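Print this chapter | E-mail this chapter to a colleague

Chapter 12
Working Out What You Need Before You Spend Anything

I bought my first robot arm the wrong way round. I saw one at a trade show in November, came home full of it, and had a quote on my desk before I'd written down a single thing I wanted it to pick up. The quote was very nicely laid out! It covered the arm, the controller, a stand and a day of training, and I remember thinking how complete it looked. It left out the gripper fingers, the guarding, the electrical work, the spare cables and all of my own time, and by the time I'd paid for those I had spent a good deal more than the figure I'd asked my boss to sign.

So this chapter starts well before the catalogue. By the end of it you should be able to write a task list, turn that into a rough specification, and put a budget together that will survive somebody in accounts reading it properly. I'm going to use one project all the way through, a bench project I planned for a small firm called Tomberg, which packs and sorts household goods and groceries. They wanted a single arm that could work over a counter and handle a mixed lot of everyday things. They had money for one arm and no second chance, at least for that financial year.

12.1 Start with the things, and leave the arm till later

The most useful afternoon I spent on the Tomberg job was the one where we wrote down objects. We ended up with 341 lines in the spreadsheet, which was far too many (somebody had entered every size of jar separately), and I boiled them down to 24 that stood in for the rest. For each of those I wanted the weight, the widest and narrowest grip, whether it would squash, whether it would roll, and how often it came up in a normal week.

You'll be tempted to skip the last column. Please don't. If the awkward item turns up once a month, a person can move it, and you can stop paying for a gripper that copes with it.

After the list comes the layout, and I now do nearly all of this in simulation before I ask for a single price. You can put the arm on its base, scatter your objects over a worktop and see what the gripper has to deal with, all for the cost of some software time and a few late evenings. I do a tidy layout and then a messy one, and it's the messy one that changes the order.

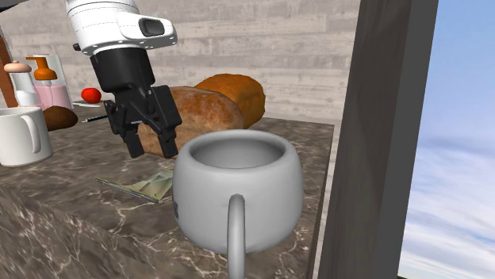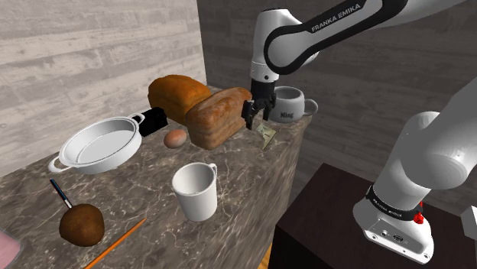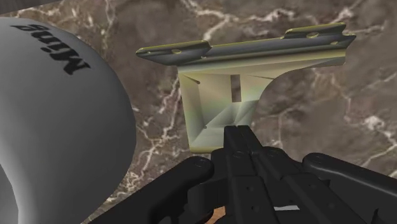

Simulated views over the marble worktop.

I keep a notebook open while I run these and write down anything that makes me wince. My questions are always much the same. Can the fingers get between two things standing close together? What's the widest thing I'm asking them to close on, and would I be better off going for a rim or a handle? Is the base at a different height from the worktop, and have I allowed for that in the reach? None of it needs clever maths, and most of the answers go straight into the specification as a number or a yes/no.

Reach deserves a word of its own. The figure in a brochure is usually the furthest the arm can stretch, and you don't want to work out there. Ask for the reach with the gripper fitted and pointing down, at the height of your own worktop. I've had two suppliers go very quiet at that question and one send me a lovely clear drawing, and I think you can guess who got the business.

12.2 From notes to a specification

A specification for a job this size should fit on two sides of paper. Mine for Tomberg had the 24 objects in a table, the worktop drawing, the cycle time we hoped for and the cycle time we could live with. (Always write down both. If you only give the hopeful one, you'll be sold a faster machine than you need.) Then it had a short section headed "things we will do ourselves", and that section saved more money than all the rest put together. Tomberg had a decent workshop, so they made their own stand and their own brackets.

I sent it to three suppliers, Koval, Piltaner and Stisier, and asked each to price it on the same form. Suppliers don't love this. They have their own layouts and they like you to use them, and if you let them you'll spend a whole day trying to work out whether "commissioning" in one quote means the same as "start-up support" in another. It usually doesn't.

12.3 The bits that aren't the arm

For Tomberg, the arm and its controller came to 33 per cent of what we finally spent. I've shown that to a lot of students and they always think I've made a mistake with the decimal point! The rest went on these:

Gripper, spare fingers and finger pads
Guarding and the safety assessment
Power, network and a proper emergency stop circuit
Simulation and programming time
Training, for two people and never just one
Spares kept on the shelf
Service visits after the warranty runs out

Look at that fourth line again. Programming time is where small budgets come to grief, as it's often done by someone already on the payroll and so gets entered as free. Put down the hours and cost them at the person's real rate. If the finance people want to take the line out afterwards, that's up to them, but they'll have seen it.

I also add a contingency of about 12 per cent for a bench project and I say in writing what it's for. Mine says "changes to fingers and fixtures after first trials", and I have never yet handed any of it back. A contingency with no label on it tends to get cut in the first meeting.

12.4 Lease, buy or borrow

Leasing looks dear when you add up all the payments, and sometimes it is. But if your object list is likely to change within a year or two, being able to hand the thing back has a value, and you should try to put a figure on it before you say no. Tomberg bought outright in the end, mainly for tax reasons that I won't pretend to follow in detail. Before that, though, they asked each supplier for a short loan, and one of the three agreed. We'll go through the terms of that loan in the next section, starting with who pays for the carriage and who pays for a broken finger.

Related chapters
Chapter 11: Do You Need a Robot at All?
Chapter 13: Reading a Quote Line by Line
Chapter 14: Planning the First Month
Worksheet: Object List for Bench Projects

Page updated 2023-12-22 | Contact the author | Copyright, all rights reserved | Back to top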